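三月，夜里十一点四十

今天实在太高兴了，不写下来肯定睡不着。

先说最要紧的：Umeck 自己从纸箱里走出来了！来我家第九天，前八天它只在半夜吃饭，我早上起来看到空碗才知道它动过。今天下午四点多，我坐在地上剥橘子，余光里有个灰影子，贴着墙根，一步一停，走到书架下面坐住了。我一瓣橘子举在半空，不敢往嘴里送。它看了我大概有两分钟，然后开始舔爪子。舔爪子！当着我的面！一只猫肯在你面前洗脸，那就是把你从“危险”那一栏划掉了，至少我是这么理解的。

Flalus 当时在窗台上，全程没睁眼。它今年十二岁，什么没见过。
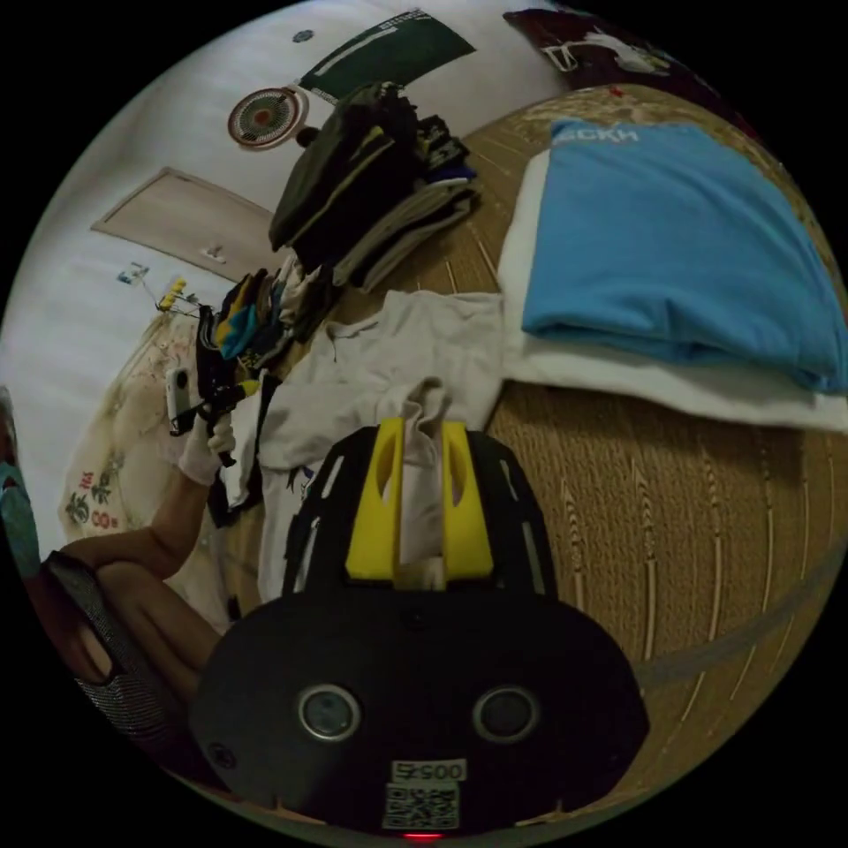 全文 2,214 字

我翻出旧本子看了一下，Flalus 刚来那会儿我也是天天这么记，几点吃的，几点上的厕所，几点对我哈了一口气。那时候什么都不懂，买了一大堆书，半夜抱着看，越看越慌。书上说新猫三天就该适应，它第五天还缩在浴缸后面，我急得给诊所打了三次电话，接电话的姑娘每次都说“再等等”。后来果然等出来了，第十一天早上它踩着我的胸口把我叫醒，理直气壮地要饭吃。那一脚的分量我到现在还记得。

所以这回我沉得住气多了。Umeck 的安排是这样：小书房归它一个，门关着，Flalus 在外面；每天早晚各交换一次垫子，让两边先闻闻味道；吃饭隔着门吃，碗从离门两米的地方开始，一天往前挪一点。今天碗已经挪到离门一臂远了，Flalus 吃到一半停下来，鼻子凑到门缝底下闻了好久，尾巴尖轻轻动了两下，又回去接着吃。没哈气！一声都没有！我在走廊里差点鼓掌。

体重也涨了。早上趁它钻进航空箱，我连箱子一起上秤，再减掉箱子，2,457 克。刚接回来的时候只有 2,000 克整，抱在手里全是骨头，脊背摸上去像一串小石子。现在肋骨还是摸得到，可上面总算有了薄薄一层肉。诊所说成年母猫这个骨架，养到三公斤半比较合适，慢慢来，不要急着喂，肠胃受不了。我现在一天喂四顿，每顿一小份，湿粮里兑一勺温水。Jostard 那款鸡肉的它不爱，闻一下就走，鱼的倒是连碗底都舔了。Flalus 正好相反，鱼的碰都不碰，于是两个碗绝不能端错，端错了两位都要生气。

毛色也一天比一天好看。刚来的时候我以为它就是灰的，灰扑扑一只。今天下午太阳照到书架那边，我才看清它身上有很淡的鱼骨纹，从肩膀一路排到屁股，肚子那里还泛一点奶油色。尾巴上有五道环，最后一截是深的。蓝灰底的虎斑，颜色淡得像被水洗过一遍，我喜欢得不得了。眼睛是绿的，靠近瞳孔有一圈黄，这个前几天隔着纸箱根本看不见。

晚上给 Štěpánka Kováčik 打了电话，讲了四十多分钟，其中大半都是在讲那场洗脸。她养猫比我早得多，家里现在有三只，最老的那只叫 Swanson，十七岁了，耳朵听不见，睡觉的时候打呼噜能打得隔壁房间都知道。她让我试一个办法：坐在地上，侧过身，不看它，小声念书，念什么都行，让它习惯我的声音。她当年就是这么把 Swanson 从衣柜顶上念下来的，念的是一本菜谱，念到炖牛肉那一页的时候它下来了。

我挂了电话马上就去试。手边没有菜谱，拿了一本讲鸟的，从麻雀开始念。念到第三页，Umeck 从纸箱里探出半个头来。念到山雀那一节，整个头都出来了，耳朵朝着我，一动一动的。我不敢停，嗓子干了也接着念，一直念到 406 页的那张候鸟表，表格当然没法念，我就把鸟名一个一个读过去。（中间跳了很多页，我承认。）

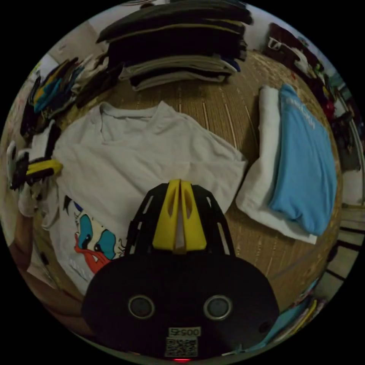
读完抬头一看，它已经趴下了，两只前爪揣在胸口底下，眼睛眯成两条缝。我也朝它慢慢眨了一下眼，隔了一会儿，它眨了回来。也可能只是困了，但我决定算数！

有件事要记着问诊所：它左边耳朵后面有一小块毛比较稀，黄豆那么大，皮看着是干净的，没有红，也没见它挠。下次复诊顺便看一眼。疫苗第二针也是那天打，航空箱这几天就一直开着门放在书房里，里头垫上它自己睡过的那块毯子，免得到时候又是一场大战。上次带 Flalus 去打针，光是进箱子就折腾了二十分钟，我手背上那道印子到现在还在。

猫砂也要买了。两只猫两个盆，用得比我想的快得多，这一袋子还没撑过两个星期。原来那种细的 Umeck 用得很好，埋得特别认真，埋完还要绕一圈检查，就是会带得满屋都是，早上光脚踩上去脚底发麻。先不换，等它完全安稳了再说，刚搬家的猫最好什么都别变。

Flalus 今晚格外黏人。大概是闻到我身上有别的猫的味道，从我进门起就跟着，我坐哪儿它趴哪儿，刚才还把下巴搁在本子上，这一页右下角皱掉的那块就是它压的。我给它梳了半天毛，梳下来一大团，春天到了，它的冬衣要换掉了。脖子底下那一圈它最喜欢，一梳就把头仰起来，仰得太高，整只猫往后倒。十二年了，每回都这样，我每回都笑。老伙计，你永远是第一名，这个你放心。

明天的打算：早上换垫子，碗再往门边挪一掌宽；下午念书，从鹡鸰那一节接着念；如果两边都平静，就把门开一条小缝，中间隔一张网，让它们互相看一眼，看十秒就关上。十秒就够了，多了不贪。我心跳得厉害，比我自己去见生人还紧张。

刚才去书房门口听了一下，里面有嚼干粮的声音，咔嚓咔嚓的，很脆。Flalus 也跟来了，坐在我脚背上，我们俩一起听了一会儿。去睡了，闹钟定六点半。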